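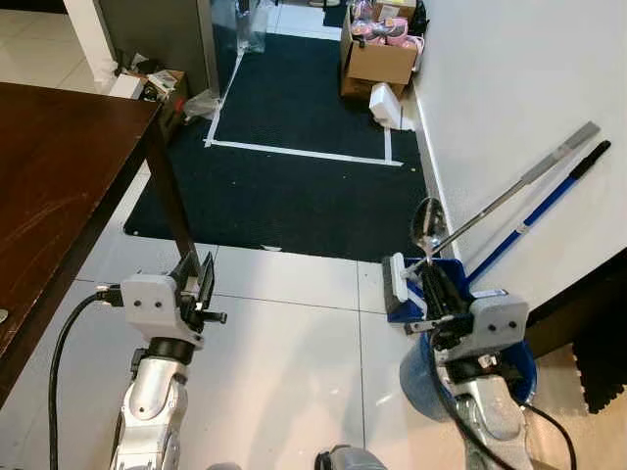 4. Teaching a task by remote control

This section explains how to record a cleaning task with the Tirari two-arm unit and the Tapsell hand controllers. Before you start, please finish the set-up in section 3. The arms must be calibrated and the head camera must show a clear picture in the Sineck window.

For a first task we recommend to move light household things near the floor. Such a task needs both reaching and gripping, and the operator learns quickly how far the arms can go.

4.1 Preparing the work area

1. Choose a place with a hard and level floor. Tiles are good. If there is a mat, check that its edge lies flat.

2. Mark the area of work with tape. White tape on a dark mat is easy to see in the head camera. The outline does not need to be exact, but it must stay in the same place for all recordings of one task.

3. Put the bucket or bin at the side of the area, where the right arm can reach it without full stretch. Long handles can lean on the wall if they stand firmly. Try them by hand first.

4. Move both arms slowly through the area, one time to the left and one time to the right. Watch the wrist cables during this. A cable should make a soft loop beside the arm and must not become tight at any position.

5. Set the head camera so that both grippers are in view when the arms are in the start position.

CAUTION: The wrist cables can catch on table corners and on handles. If a cable catches, press the stop pedal and free the cable by hand. Do not try to pull it free with the arm.

Note: Small scraps on the floor are not a problem for the recording. Remove them only if your task does not include them.

4.2 Recording a demonstration

1. Put on the hand controllers and close the straps. Stand with your elbows near to your body.

2. In the Sineck window, choose New Task and write a short name. Use the same name for all demonstrations of this task.

3. Hold both triggers for 2 seconds. The arms will now follow your hands. Move slowly at first – the arms need a short moment to find your position.

4. Open both grippers and bring them to the start position.

5. Press Record and wait for the tone.

6. Do the task with calm and even movement. If you miss an object, open the gripper, go back a little and try again. One such correction may stay in the recording. If you need more, press Discard.

7. Bring both arms back to the start position and press Save.

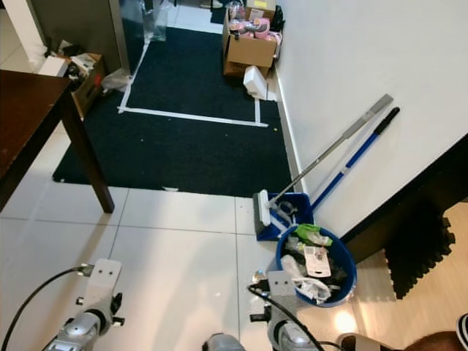 Between two demonstrations, change the position of the objects a little. When the bin always stands on exactly the same spot, the robot learns the spot and has difficulty later when somebody moves it. Change also what is inside the bin. Wrappers, paper and thin plastic bags all behave differently in the gripper, and the program should meet them all during the teaching.

We ask for 17 good demonstrations before the first training. Rawiri Whitelaw from our support group has prepared a check sheet for this, which you find in the Vukum download folder.

Note: The counter in the Sineck window also shows discarded recordings. Look at the column Saved for the correct number.

4.3 Gripping cups, mugs and other open containers

Open containers need more attention, especially when they have something inside.

1. Bring the gripper to the container from the side, with the fingers open.

2. Set the gripping force to 1000 on the force scale. For a heavier container you can go to 1100, not higher.

3. Close the gripper slowly until the force mark turns green.

4. Lift straight up and stop. Wait until the container hangs still before you move it to the side.

5. Keep the other arm open and away from the path of the container.

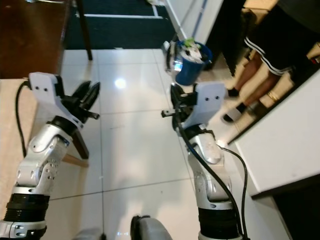
Figure 4-3. Right gripper holding a blue mug, left gripper open.

CAUTION: Other people in the room must stay outside the reach of both arms as long as the triggers are held. The operator is responsible to look for this before each recording.

4.4 If something goes wrong

The arms do not follow: release both triggers, wait for the short tone and hold them again.

The picture in the head camera is too bright: a shiny floor can reflect the ceiling light. Turn off one lamp or move the unit a little to the side.

The gripper loses the object: clean the fingers with a dry cloth and check the force setting.

For other problems, save the log file and send it to Kiri Lockyer at Vukum support, together with the task name. Replies are sent in the morning.

Continue with section 5, Checking and Trimming Your Recordings.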